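Chapter 6
Strings, Scale Length, and Tension

In Chapter 5 we looked at how pickups turn the movement of a string into a signal. This chapter goes back a step, to the string itself. Most of what players call the feel of a guitar or bass comes from the string, how long it is, how heavy it is, and how tightly it has to be pulled to reach pitch. An electric instrument with excellent wood and electronics will still play badly if the strings are wrong for it.

By the end of the chapter you should be able to read a string package, estimate how a change of gauge will affect an instrument, and choose a set for a tuning other than standard. You will need a ruler, a tuner, and one instrument you are allowed to restring. A digital caliper helps but is not required.

Terms used in this chapter

Scale length: the vibrating length of the open string, measured from the nut to the saddle. In practice it is found by measuring from the nut to the twelfth fret and doubling the result, because the saddles are moved slightly during intonation.

Gauge: the diameter of a string, given in thousandths of an inch. A string marked .046 is forty-six thousandths of an inch thick.

Core: the steel wire that runs through the center of a wound string. It may be round or hexagonal.

Wrap: the wire wound around the core to add mass.

Tension: the pull on the string when it is tuned to pitch, given in pounds in this book.

Compliance: how easily a string gives when it is pressed or bent. Two strings at the same tension may differ in compliance.

6.1 Three things that set the pitch

The pitch of an open string depends on its length, its mass per unit of length, and its tension. Change one and the pitch moves unless another is changed to make up for it. A longer string sounds lower. A heavier string sounds lower. A tighter string sounds higher.

On a finished instrument the length is fixed, so the player has only gauge and tension to work with. The tuning keys adjust tension. The choice of string adjusts mass. When a player says that a set "feels loose," the usual meaning is that the strings are too light for that scale length and that tuning.

The relation between tension and pitch is not a straight line. To raise a string by one octave at the same length, the tension must be four times as great, and an ordinary string will break well before that point. To lower it by an octave, the tension falls to one quarter, and the string will flap against the frets. This is why tunings more than two or three half steps away from standard usually call for a different set.

6.2 A shop example

Nia Gape repairs basses and guitars and keeps a log of every restring. The table she uses for quoting work covers 218 instruments, 87 of them basses. One entry is worth studying. A customer brought in a short-scale Dramoso bass, 30 inches from nut to saddle, fitted with a set of Ulov roundwounds intended for a 34-inch scale. The complaint was a weak, rattling low E.

The strings were in good condition and the neck was straight. The set was simply light, and on a shorter scale it sat at a lower tension than the maker had planned for. There was a second problem. The strings had been cut to fit, and the full-thickness winding on the E ran onto the tuning post, where it had begun to separate. Gape fitted a heavier short-scale set made by Grultari, reset the neck relief, and adjusted the intonation. The rattle went away without any change to the action.

Two points come out of this. First, a string set has an intended scale length, and the package normally gives it. Second, extra tension pulls the neck forward, so a change of gauge is also a change to the setup — the truss rod should be checked each time.

6.3 Round cores and hex cores

A hexagonal core grips the wrap along its six corners. Hex-core strings can be cut at any point and hold up well in everyday use. A round core has no corners, and the wrap stays in place mainly because of the bend at the tuning post. For this reason a round-core string must be bent sharply before it is trimmed. If it is cut straight, the wrap may slip and the string will sound dull from the first note.

Players often describe round-core strings as softer under the hand. The Uçar sets used in Exercise 6.2 come in both types at the same gauges, and you will be asked to compare them on one instrument before reading Section 6.4, where the measurements are given.

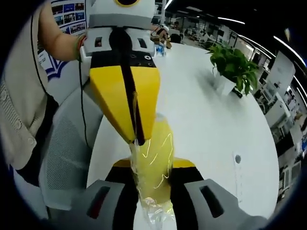 Keep the old strings when you do the exercise. Coil each one, label it with its gauge and core type, and put it aside, as the worn set will be needed again in Chapter 7 for the work on intonation.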